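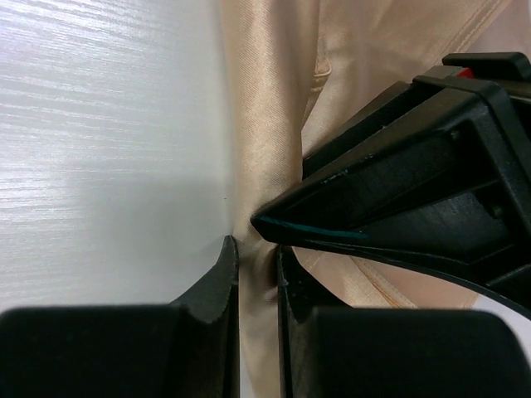 Why do robots have to follow safety rules?

A robot does what its program says, even when a person is in the way, so people write rules that keep its work safe.

Some rules are about force. A gripper is the part of a robot that holds things. Thin cloth such as satin needs a light grip. A hard grip can crease it, and it can also hurt a finger.

Other rules are about stopping. Every robot at the Tradby workshop has a stop button within reach of the person in charge. Emília Kuruc tests the buttons every Thursday, before any robot is switched on — if one fails, that robot stays off.

The workshop also has rules for visitors:

Stay behind the yellow line.
Tie back long hair.
Never reach toward a moving arm.
Ask before you touch a robot, even one that is standing still.

A robot standing still may only be waiting for its next step.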